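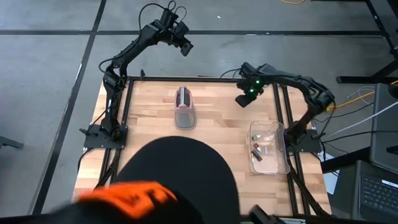
Specifying color in molded household plastics
Speaker notes, Clavcombe materials meeting, April 2, 2019

Slide 1. Title
Wait for the room to settle. State the scope: color as written on a purchase order, color as measured on a part, and the gap between the two. Food contact rules are out of scope. So is paint.

Slide 2. The problem
A buyer writes "pale pink" or "teal" on the order. The molder matches a chip. The chip is opaque, flat and two millimeters thick. The part is often none of these. Most disputes we handled at Gester came down to a chip that did not resemble the part in thickness or surface finish.

Mention the September lot here. Ten cartons returned, all within tolerance against the chip, all visibly off against the parts already on the shelf. The chip had been stored in a window.

Slide 3. Opaque parts
The easy case. Enough pigment is present that wall thickness has little effect. What remains is gloss and texture. A handle and a base molded from the same batch can still look different when one is polished and the other is not. Ask for both finishes on the same chip.

Metal next to plastic complicates viewing. Steel reflects whatever is near it, and the eye judges the plastic against that. Measure the plastic with the metal masked or removed.

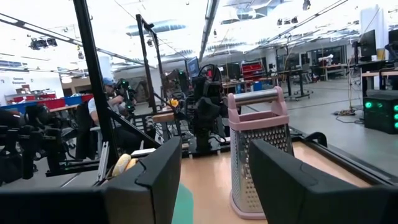 Box grater with perforated steel body, pale pink plastic handle and base.

Pale colors need a tighter tolerance than saturated ones. A small shift toward yellow in a pale pink reads as age. The same shift in a dark red is not seen at all. The Matos sheet uses one tolerance for the whole range, and I would not copy it.

Slide 4. Translucent parts
Spend the most time here. If running late, drop slide 6.

In a translucent part the color depends on the path length of the light. Thin walls look pale, thick walls and edges look deeper. A corner viewed end-on can appear to be a different material. The background also contributes: the same bin on a white bench and on a dark bench will give two readings.

Three points for the order:
State the wall thickness at which the color applies.
State the backing, white or black, and require readings over both.
State whether the inner face is textured. Frosting scatters light and raises the apparent whiteness. 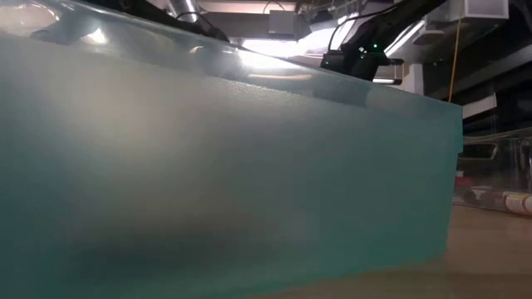
Teal translucent plastic, close view of a bin wall. Depth of color varies across one part.

Glare is a separate matter. A glossy face picks up ceiling lights and washes out the color beneath. The instrument can exclude it; the inspector has to tilt the part. Write the viewing angle into the inspection sheet — otherwise each shift picks its own.

Slide 5. Step wedge
Show the wedge and pass it along the rows. It has six steps, one resin, one pigment loading. Allow time for people to hold it to the light. Ask for it back before moving on; the last one stayed in Ivby.

The wedge costs little more than a flat chip and settles most arguments. Mold it in the same resin grade as the part. A wedge in a clearer grade is useless for this purpose.

Slide 6. Blended color
Some goods run from one color to another with no hard line.
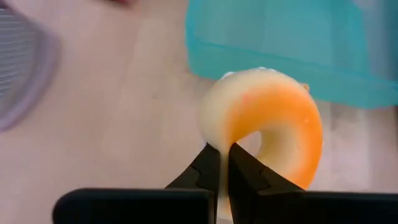 A single tolerance cannot describe a gradient. Fix the two end colors, then fix the position of the midpoint along the part, with limits in both directions. Leave the path between them to a retained sample. Attempts to specify it at 14 points produced a sheet that no inspector would fill in.

Slide 7. Storage of references
Dark drawer, room temperature, no rubber bands. Replace every 2 years whether or not a change is visible. Record the replacement on the order file as well as on the drawer label.

Slide 8. Questions
Expected: whether phone photographs can be used for approval. Answer no, with the reason — automatic white balance. Expected: recycled resin. Gray cast, wider tolerance, see the handout. Collect the wedge if it has not come back.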